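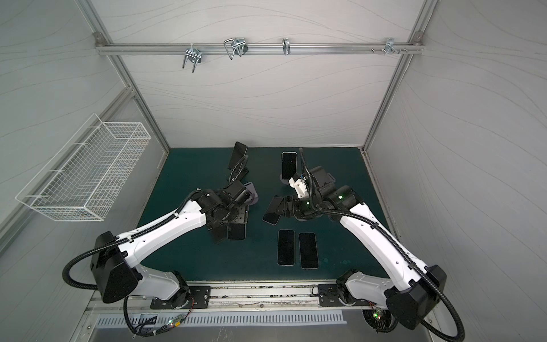 Six jours de marche avec une carte en papier

28 août

Je suis rentrée dimanche soir avec les mollets en bois, un coup de soleil en forme de bretelle et une carte pliée tellement de fois qu'elle commence à se trouer aux angles. Et j'ai une envie folle de vous en parler ! De la carte, surtout. Les mollets, ça passera.

Pour celles et ceux qui suivent le blog depuis peu : je marche toute seule une semaine par an, à la fin de l'été, quand les gîtes se vident et que les myrtilles sont presque finies. Les autres années je partais avec l'application Gomo sur le téléphone, la trace téléchargée la veille, et je suivais la petite flèche bleue. Ça marche très bien. Je n'ai rien contre Gomo, je m'en sers encore le dimanche pour les balades du coin. Mais en relisant mes carnets cet hiver, je me suis aperçue que j'étais incapable de dire par où j'étais passée. Je me souvenais des fromages, des chiens, d'un orage, et entre les deux, rien. Du vert.

Alors en mai je me suis inscrite à un stage d'orientation, et cet été j'ai fait la Traltance à la carte et à la boussole. Le téléphone était dans le sac, éteint, dans une chaussette.

Le stage

C'était un week-end, donné par Oda Blomqvist, qui a fait de la course d'orientation dans sa jeunesse et qui vit maintenant au bout d'une vallée où le facteur ne monte pas tous les jours. On était une petite dizaine, tous à peu près aussi perdus. Le samedi matin elle nous a fait asseoir dans l'herbe et dessiner de mémoire le chemin entre le parking et la maison. On venait de le faire ! Personne n'avait mis le pont. Moi j'avais oublié un virage entier et ajouté une grange.

Ensuite, les courbes de niveau. J'en avais vu toute ma vie sans jamais les lire, un peu comme les partitions posées sur le piano de ma grand-mère. Oda nous a fait fermer le poing et tracer des lignes au stylo autour des phalanges, une tous les quelques millimètres, bien à l'horizontale. Puis on ouvre la main à plat et on regarde : les bosses sont devenues des petits ronds, les creux entre les doigts des V. Je suis restée plantée devant ma main comme une gamine. J'ai gardé l'encre jusqu'au mardi et je l'ai montrée à tout le bureau, qui a été très patient.

Ce que j'ai retenu, en vrac :

- Les courbes serrées, ça monte. Les courbes serrées et le chemin qui les coupe tout droit, ça monte et on va pleurer.
- Un V qui pointe vers le haut de la pente, c'est un vallon. Un V qui pointe vers le bas, c'est une croupe. Je me trompe encore une fois sur cinq, alors je cherche le ruisseau.
- Tourner la carte dans le sens de la marche, même si les noms sont à l'envers. On s'en fiche des noms.
- Garder le pouce sur l'endroit où l'on est et le faire avancer avec soi.

Le coup du pouce a changé ma vie de marcheuse. J'ai une trace de crème solaire imprimée tout le long de l'itinéraire, ce qui fait un très joli souvenir.

Choisir la carte

J'ai acheté celle des éditions Langlois, en papier simple, pas plastifiée. Il existe une version indéchirable mais elle fait un bruit de paquet de chips dès qu'il y a du vent, et puis on n'écrit pas dessus au crayon. La mienne est couverte de notes. « Fontaine, très bonne. » « Vaches curieuses. » « Ici j'ai chanté. »

Le dessin est superbe. Les forêts sont d'un vert un peu gris, les falaises sont faites à petits traits et les courbes sont brunes, fines, avec une plus épaisse de temps en temps pour s'y retrouver. Il y a des noms de lieux que je n'aurais jamais lus sur un écran, parce qu'il aurait fallu zoomer exactement au bon endroit : le Pré de la Dette, la Combe aux Sourds, Chez Personne. Je suis passée à Chez Personne ! Il y a une cuve à eau et un prunier. J'ai mangé des prunes de Chez Personne et elles étaient acides à en pleurer.

La veille du départ, j'ai étalé la carte sur le carrelage de la cuisine et j'ai passé la soirée à quatre pattes avec un bout de ficelle pour mesurer les étapes. C'est un plaisir que j'avais complètement oublié. Mon père faisait pareil avant les vacances, avec une allumette, et il annonçait des heures d'arrivée auxquelles ma mère ajoutait toujours une pause déjeuner.

Les premiers jours

Le départ se fait au village de Traltance même, devant le lavoir. On part à 572 mètres d'altitude, c'est gravé sur la pierre, et on attaque tout de suite par un sentier entre deux murets. J'étais tellement appliquée que j'ai sorti la carte 15 fois avant midi. À ce rythme-là on n'avance pas beaucoup, mais je voyais tout. Le chemin qui part à gauche juste avant la chapelle, il était là. Le petit rond qui devait être une butte, c'était bien une butte, et je suis montée dessus pour vérifier.

Le deuxième jour je me suis perdue. Il faut bien que je le raconte. J'ai pris un vallon pour un autre, ils se ressemblaient comme deux gouttes d'eau, et j'avais très envie que ce soit le bon. Oda nous avait prévenus : quand on commence à se dire « ils ont dû déplacer la clôture » ou « le ruisseau doit être à sec », c'est qu'on est ailleurs. Moi j'en étais à penser que la forêt avait poussé depuis l'impression. J'ai fini par m'asseoir sur mon sac, manger la moitié d'un saucisson et chercher tranquillement le dernier point où j'étais sûre de moi. C'était une croix en fer. Je suis remontée jusqu'à la croix, trois quarts d'heure, en râlant pas mal. Et de là-haut c'était évident.

Je n'ai pas rallumé le téléphone. J'en suis assez fière, mais je l'aurais fait si le temps avait tourné, et je vous conseille d'en faire autant. La chaussette n'est pas un vœu.

Le soir au gîte de la Combe, le gardien a regardé ma carte et m'a montré avec la pointe de son couteau un passage par les crêtes qui n'était pas dans mon itinéraire. On l'a tracé ensemble au crayon, à côté de l'assiette de lentilles. Ça non plus ne m'était jamais arrivé avec un écran. Tout le monde se penche sur une carte posée sur une table. Un couple de Belges est venu y mettre le doigt, puis leur fils, puis on a poussé le pain pour faire de la place.

Les crêtes

Le quatrième jour, donc, les crêtes. Je n'ai pas de mots assez grands pour cette journée - ou alors j'en ai trop, et vous allez décrocher. Il y avait du vent, une lumière très propre, et de chaque côté la vallée qui se déroulait exactement comme sur le papier. J'ai passé une heure assise contre un rocher à nommer les sommets l'un après l'autre. J'en connaissais les formes avant de les avoir vus. Celui avec les courbes toutes rondes, régulières comme une coupe d'oignon, c'était bien un gros dôme d'herbe avec des moutons dessus. Celui dont les traits se touchaient au nord tombait à pic au nord. J'ai crié « ah ben oui ! » toute seule. Un marcheur passait, il m'a saluée et il a accéléré.

La descente est longue et pierreuse, je vous préviens. Mes vieilles chaussures Primeo ont tenu, avec un lacet remplacé par de la cordelette. Comptez large si vous avez les genoux sensibles, et remplissez les gourdes avant de quitter la crête, à la source marquée d'un petit point bleu juste sous le col. Elle coule d'un filet grand comme le petit doigt et il faut de la patience, mais quelle eau !

Ce que j'avais dans le sac (on me le demande à chaque fois)

La carte, dans une pochette de congélation. La boussole, attachée à la bretelle, et que j'ai surtout utilisée dans le brouillard du dernier matin. Deux crayons gras. Un carnet. 2 litres d'eau, toujours, même quand on me dit qu'il y a des fontaines. Le duvet léger, un pull en laine, la cape. Du fromage dur et des dattes. Un roman que je n'ai pas ouvert, comme chaque année, et que je remettrai l'année prochaine.

J'avais prévu 200 euros en liquide pour les gîtes où la carte bancaire ne passe pas, et c'était juste. Le dernier soir j'ai pris la tarte aux myrtilles à crédit et j'ai envoyé le reste par la poste, avec un mot.

Et maintenant ?

J'ai commencé à refaire de mémoire la carte de la semaine, sur une grande feuille, au crayon. Cette fois j'y arrive. Je revois la croix en fer, les murets, le tournant où le sentier change de versant et où il fait d'un coup plus frais. C'est plein d'erreurs, j'ai sûrement ajouté une grange, mais il y a des endroits entre les fromages.

Oda refait un stage au printemps, je mettrai les dates ici dès qu'elle me les envoie. Et si l'un ou l'une de vous a déjà fait la variante par le lac, celle qui est en pointillé sur la feuille sud, écrivez-moi : je n'arrive pas à savoir si les pointillés veulent dire « sentier peu marqué » ou « bon courage », et j'aimerais bien y aller l'été prochain avec ma sœur, qui a le vertige.

14 commentaires - 31 partages

Ce site utilise des cookies pour mesurer sa fréquentation. En poursuivant votre lecture, vous acceptez leur utilisation. Accepter - Refuser

Recevoir les nouveaux billets par courriel : s'inscrire à la lettre

Contact - Mentions légales - Tous droits réservés - Haut de page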